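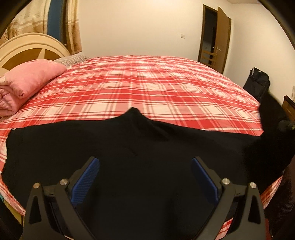 In Defense of Owning Fewer Clothes (and Wearing Them to Death)

25th May
By a Hindmont reader
4 min read

I have worn the same black sweater most days since January, and I'd like to make a case for it.

I'm not a minimalist. My kitchen has far too many mugs in it and I can't walk past a used bookstore. But somewhere in my thirties I got tired of clothes. Tired of buying them, tired of washing the ones I didn't even like, tired of standing in front of a full closet at seven in the morning feeling like I had nothing to put on. So I stopped shopping for a while, just to see, and the while has gone on longer than I planned.

The usual argument for this is about money, and sure, fine, it saves money. I added it up once and I'd spent $2366 on clothes in a single year, which made me want to lie down. A good chunk of that went to Jivamton, the discount place out by the highway, where everything is so cheap you stop asking whether you want it. I once came out of there with a pair of yellow pants. I don't wear yellow! I have never worn yellow! They were $9 and I wore them to one barbecue.

But the money isn't what got me. What I noticed was how little I knew about my own stuff. I couldn't have told you which shirts itched or which socks slid down until I had them on and was already out the door. When you own a small pile of things you get to know them the way you know an old car. I know my sweater pills under the arms. I know it takes two days to dry flat in winter and that the left cuff needs a stitch every so often. My grandmother knew her clothes like that (she could tell you what year she'd bought a coat and what the weather was), and I used to think it was just her being old.

People push back on this, and some of them have a point. A friend who works in a law office told me it's easy to talk about wearing one sweater when your boss doesn't care what you look like. True. Another friend has two small kids and does laundry every day as it is, and the idea of fewer clothes made her laugh for a good long time. Kids need spares. So do nurses, and cooks, and anybody who comes home dirty. I'm talking to the rest of us, the ones with 106 hangers and a desk job.

And then there's the fun of it. I do get that. Some people love clothes the way I love books, and when somebody walks down Baran Street in a really great coat, I'm happy for the whole block. If dressing up is your thing, please keep doing it. I just think a lot of us are shopping like clothes people without being clothes people. We're bored, or we had a bad week, or the email said the sale ended at midnight.

The part I feel strongest about is mending, which I was terrible at and am now only bad at. I took a Saturday-style beginner class at Grollosance, the fabric store, for $65, and I grumbled about the price the entire way there. Best money I've spent in ages. We learned to sew on a button so it stays on, and to close up a small hole in a knit before it becomes a big one. My first darn looked like a spider had been sat on. I wore it anyway, and I've gotten weirdly fond of that lumpy spot.

I wish schools still taught this to everybody. It took me one afternoon to learn something I'd been throwing clothes away over for twenty years, and I don't think I'm unusually slow.

Anyway, the yellow pants are going in the donation bag this week, and I hope they find someone who's right for them. The sweater needs that cuff done again.

106 shares
65 comments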